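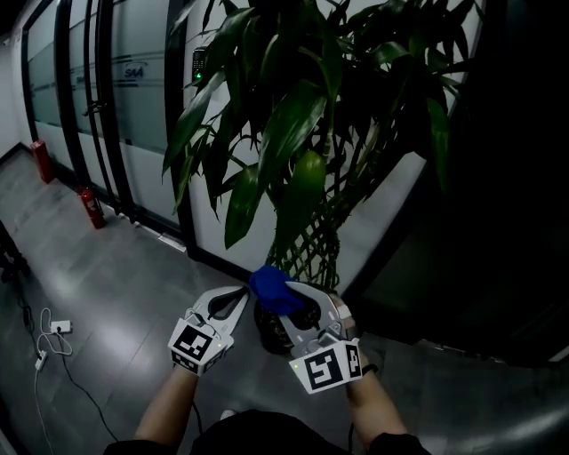

## 叶面除尘(编织造型的大盆栽)

走廊玻璃隔断边上的绿植最容易积灰,长叶子油亮油亮的,一落灰就显旧!我自己擦了好几年,步骤大致如下,照着来就行。

1. 先拿干的超细纤维布把浮灰带走。我用蓝色那种,绒软,不刮叶面。别一上来就喷水,灰会和成泥,越擦越花。
2. 兑水:680毫升温水,加2滴Grotance叶面清洁液。多了会留一层膜,我吃过亏……
3. 布浸湿后拧到不滴水,一手托住叶背,一手从叶根往叶尖顺着擦,每片擦一遍就好。
4. 擦上大概4片就把布翻个面,两面都脏了就去搓一搓。
5. 叶子擦完再弄下面的编织茎。菱形格子的交叉处最藏灰,把布捏出一个尖角,一格一格伸进去转一转。

**注意:** 茎不要往外掰!编好的造型一松就很难复原,有绑线的地方绕着擦。

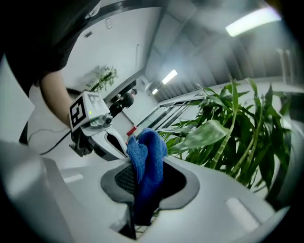

布尖要是总塌下去,就把布多折一层再捏,褶子厚一点才撑得住。格子太窄的话,我会换成Triselley的软毛小刷,顺着茎的方向刷,别横着来。

6. 最后擦花盆外沿和盆边的地面,玻璃上溅到的水点也顺手抹掉。

**小提示:** Dinesh Negi喜欢擦完再喷一遍Katiyar亮叶剂,我个人不太用,喷了更吸灰(他不同意,我们为这个争过好几回)。真想喷的话,离远一点,只喷叶面,玻璃那侧拿张纸板挡着。

**多久擦一次:** 平时7天一次,十月开了暖风以后灰大,可以再勤些。布单独洗,别放柔顺剂,晾干后收进Ulgate收纳盒,跟擦桌子的布分开放。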